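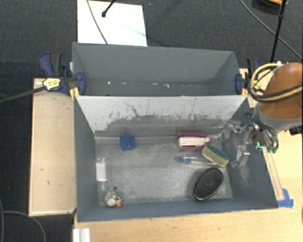
The Second Bin

When I came to the returns depot in June, the supervisor gave me two instructions. The first was to keep my sleeves buttoned. The second was to write down what Horkia could not do.

Horkia was the arm. It was made by Oson, and the firm that owned the depot, Trutar, had rented it to sort household goods which people had sent back. It should take each thing from the near bin and put it in the far bin. For a person this is a work of one minute. My mother did such work all her life, at home and in other people's homes, and she never called it sorting. She called it going through the room.

I had a stool, a thermos and a notebook with squared paper. In the notebook I made a column for the try and a column for the result. By the end of the first week I had written 1,372 tries, and my handwriting had become very small.

The sponge was easy. Horkia closed its metal fingers, the sponge gave way a little, and up it went. I began to feel something like affection for the sponge. The clear things were difficult. If a package was transparent, the arm came down beside it, closed on air, and carried the air carefully to the second bin. It opened its fingers there and let the air fall. Then it went back, satisfied, for more.

I wrote: nothing, delivered.

The supervisor did not find this funny. She asked me to use the proper word, and the proper word was "miss."

In the evenings I washed my own dishes and I tried to watch my hands. How did I know that the glass was there? I had not looked at it. I had my eyes on the window, where the neighbour was bringing in his garbage bins, and my hand went into the grey water and found the glass by its rim. I could not write down how. I stood there until the water was cold, taking the glass out and putting it back.

After some 10 weeks a man came from Nechyporuk, the company that was thinking to buy the whole line. He wore a good coat and he kept it on. He asked if the machine could do a kitchen.

"It can do a sponge," I said.

"And a laundry?"

"We did not try socks yet."

He looked at the arm for a long time. It was busy with a toothbrush, which had rolled against the wall. The fingers came down, touched the wall, and lifted. They came down again a little more to the left. On the fourth try the toothbrush turned on its side, one finger slid under it, and it rose, crooked, held only by the end.

None of us spoke. I noticed that I was holding my breath, as my mother did when I carried the soup to the table.

It crossed over the wall between the bins. It dipped. The toothbrush swung, and stayed, and then dropped on the correct side with a small click.

"Slow," said the man from Nechyporuk.

"Yes," I said. I was already writing it down, and for the first time my letters were too big for the squares.

He asked who would clean the bins at night. I showed him the bucket and the cloth under my stool.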